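Buying a Robot for the Lab or Office: Your Budget Questions
Last updated April 5, 2025. Answers by Hsin-yi Huang, equipment planning, Kelow

Do we need a robot with two arms?
Probably less often than the sales deck says. Trendby and Rakena both lead with two-armed machines because they look good in a demo. Write down the jobs first. If every one of them is "pick this up and put it there," price a single arm before you price anything else.

Are five-fingered hands worth the money?
Sometimes. A mug with a handle is a fair reason to want fingers. A stack of flat boxes is not. Ask what a replacement finger costs, then ask how long it takes to arrive. We waited 22 days for one in January.

What gets left out of the quote?
Cables, mostly. Also plugs, brackets, spare straps and the time it takes somebody to route all of it. Ask for a parts list that goes down to the connectors at the wrist.
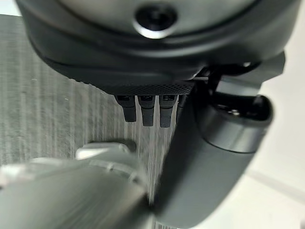 Vendors will tell you wiring is included. Get that in writing, with lengths. Our Wirer harness came with the arm, and the spare set was a separate order at $4000. We set aside 15 percent of the purchase price for this kind of thing and have yet to see any of it left over.

Can we test before we buy?
Insist on it, in your own building with your own stuff. A vendor's demo room has been tuned for the vendor's demo. Ask for at least 20 tries at one task you care about, and keep your own tally. If they offer a video instead, say no thanks.

Loading a dishwasher is a popular test. Is it a good one?
Better than most. The robot has to hold something breakable, turn it the right way and deal with a wire rack.
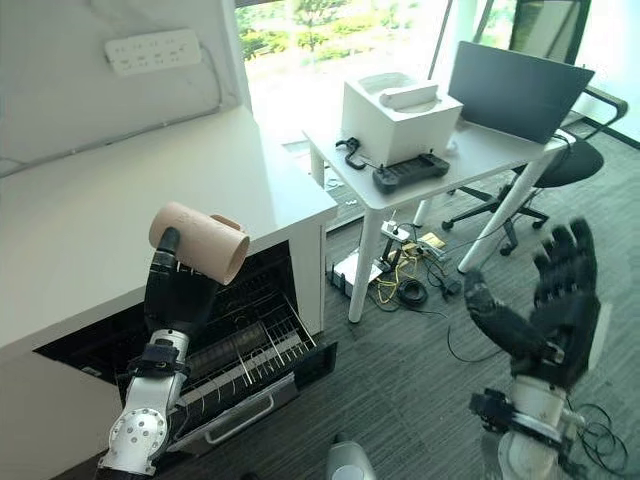 Just don't let one clean run settle the purchase. Swap the mugs. Move the rack a few inches. Ask who steps in when it drops one, and whether that person's hours are in the budget.

How much floor space should we plan for?
More than the spec sheet footprint. Count the arms at full reach, then the desk, the chair, the laptop and wherever the power strips are going to live. Loose cords on carpet will be a problem by the second week, so price some cord covers too.

Is the service plan a good deal?
I have my doubts. Rakena's covers the arms and leaves out the hands, and the hands are what break. Read the exclusions page first.

Should we lease?
If you can't name the job it will be doing a year from now, yes.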